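Talk notes, color and shape coding in stockroom labels. Neusa Portela, Oct 18, 2022

- Open with the Lenz store: 19 aisles, one label style.
- Color first, shape second. State the rule, then pause. 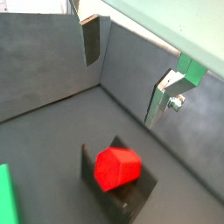
*Red hexagonal prism on a dark plate.*

- Misreads rise in poor light. Give the Landel figures: 9 before, 7 after. 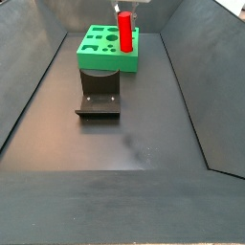

## Shape as backup

- Red and green labels fail for some readers. Add an outline.
- Keep outlines large. Skip ovals next to circles.

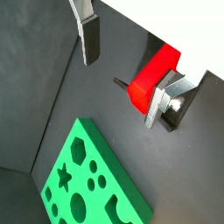

## Rollout

- Arkden: 8 weeks, starting in February.
- Old labels come off first.

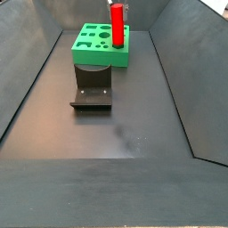 *Red cylinder, green block with cutouts.*

- Take questions on cost.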